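Cream sofa, two kids, am I crazy? Need opinions on keeping it vs reupholstering

Home & Living > Furniture > Sofas

trardale_mom
Joined: September 2022
Posted September 23, 2022

Hi all, long time reader, first post! So we inherited my mother-in-law's long cream sofa when she moved to the condo in Bustport, and I love it and I'm scared of it in equal amounts. Button back, nice low seat, super comfy. My kids are four and seven. You see the problem.

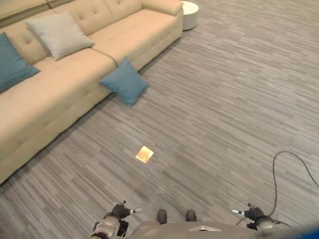
My husband thinks we should get it redone in something dark before anything bad happens. The shop near us (Filali, anybody used them?) quoted 3,000 dollars, and that's with me bringing my own fabric. I nearly fell over. For that money I could buy a whole new couch and a weekend away. But the frame is great, it doesn't creak at all, and you don't find that much anymore.

So do I pay up, throw a slipcover on it, or just live with it and yell at everyone?

buttonback69
Live with it. I've had a pale couch for 16 years with three boys and a dog. Wash your hands, no markers in the living room, done. Cleaned it twice a year with a rented machine and it still looks fine.

Ferkora
Gonna disagree with buttonback69. Pale upholstery with a four year old is asking for it, and those rented machines can leave water rings if you don't dry it evenly. Ask me how I know. Slipcover, washable, and stop worrying.

buttonback69
Never had a ring. You probably soaked it.

Ferkora
I followed the instructions on the machine, thanks.

Nesma Bouzid
Hi from somebody who sewed slipcovers for a living until my shoulders quit. Slipcovers on a button back are a pain. The fabric bridges over the dips and slides around every time someone sits down, and you'll be tucking it in all day long. If you go that way, get foam rods to jam in the crease behind the seat, and buy more fabric than you think you need.
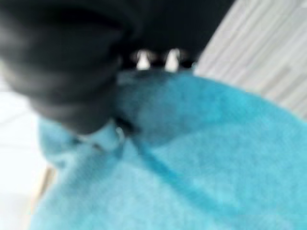
Also prewash it! I had a customer skip that step to save an afternoon and the arms never fit again after the first trip through the dryer. She ended up giving the whole set to her sister, who has a smaller couch.

trardale_mom
Ooh ok, I didn't even think about the buttons. What would you pick for fabric if I do it anyway? I saw a cotton twill on sale and it felt nice but kind of thin.

Nesma Bouzid
Twill is fine if it's a heavy one. Hold it up to a window, and if you can see your hand through it, put it back. And check how wide the bolt is before you get excited about a sale price. 60 inch saves you a lot of seams on a long sofa.

HalaElIdrissi
Can I throw in a totally different idea? Just cover the seat. Get a couple of big cotton throws, tuck them in tight and leave the back alone. That's where all the mess lands anyway. I do this and swap them out on laundry day, and when people come over I whip them off and look like a grown-up.

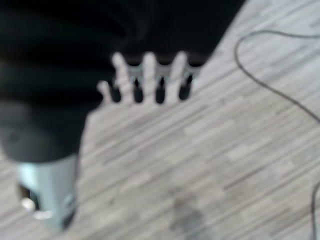
Mine cost me next to nothing at an outlet and I don't cry when there's jelly on one. Get two sets so you're never waiting on the dryer.

buttonback69
Throws end up on the floor in an hour. Just my two cents.

HalaElIdrissi
Not if you tuck them in right! Mine stay put for days. I push the edge down with a wooden spoon lol

Ferkora
Hala's idea is good for now. But three grand for a reupholster is nuts, get a second quote at least. And ask if that includes new padding, some places add it at the end.

trardale_mom
You guys are great. Going to try the throws first and get another quote in the meantime. Husband says he wants it noted that he voted for dark green. Will report back after the next birthday party.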